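Community Help > Robotics > Kits & Simulators > Buying advice

Rusora simulator kit – worth it for a two-arm beginner?

Kaiwen Long
Posted Jun 14, 2023

I've been playing with the Rusora trial and I'm having way too much fun with it! I'm trying to decide if I should pay for the full kit before the trial runs out. My goal is simple pick-up work with two arms, plus some close-in gripper stuff. These are from the trial, all simulated:
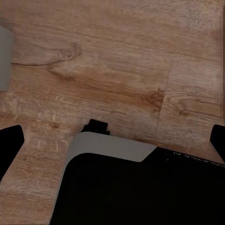
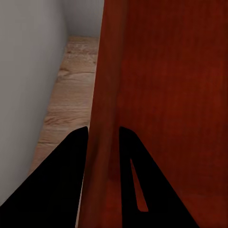
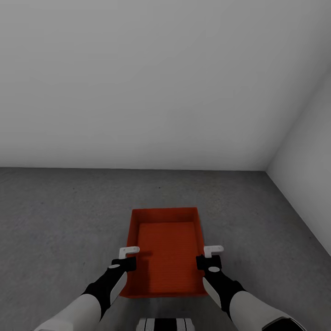 My background is hobby level. I can write small scripts, I've built one wheeled robot from parts, and I've never owned an arm (the real ones cost more than my car). What I like so far is that I can start over as often as I want and break absolutely nothing. What I can't judge is whether the paid kit adds enough. The page lists more rooms, more objects, a grip force readout and 45 guided lessons. The support line told me the trial has 3 lessons, and I've finished those.

Has anyone here paid for it? Does it run okay on a normal desktop? And do the lessons help if you only get an hour or so in the evenings?

Jiahui Yao

Yes, I bought it, and I'd buy it again! The lessons are the best part for me. The early ones go slowly – move one arm, open, close, back off – and then they hand you the second arm and it all gets wonderfully messy. Most fit in an evening. A few of the later ones don't, so save before you quit, and save under a new name, because loading an old lesson file resets your arm settings.

The grip force readout is what I'd pay for on its own. In the trial you're judging a grip by eye, and wide flat things are hard that way. With the readout on, you can tell when one arm is pushing more than the other. I used to squeeze everything much too hard and had no idea.

For the desktop question, mine is an older machine and it copes if I turn shadows down. Loading a new room is slow the first time. Close your browser first, it makes a bigger difference than you'd think.

Two things to try before your trial ends:

Set the arm speed to half and leave it there for a week. You'll learn faster.
Go through the gripper camera view on its own, without the wide view. It feels awful at first, then it clicks, and lining up on an edge gets much easier.

DamportDan

get it. the trial is tiny. also ask for the Nenberg discount if you're in a club, I got it through ours

Comments

Kaiwen Long: Thank you both! Half speed is already a huge improvement. I'm going for the full kit this weekend.

Bai_bench: Does the force readout work with the soft fingers too? Mine stays at zero.

Jiahui Yao: @Bai_bench you have to switch it on for each hand separately, under Tools. Took me ages to find.

Contact us | Copyright Community Help | Back to top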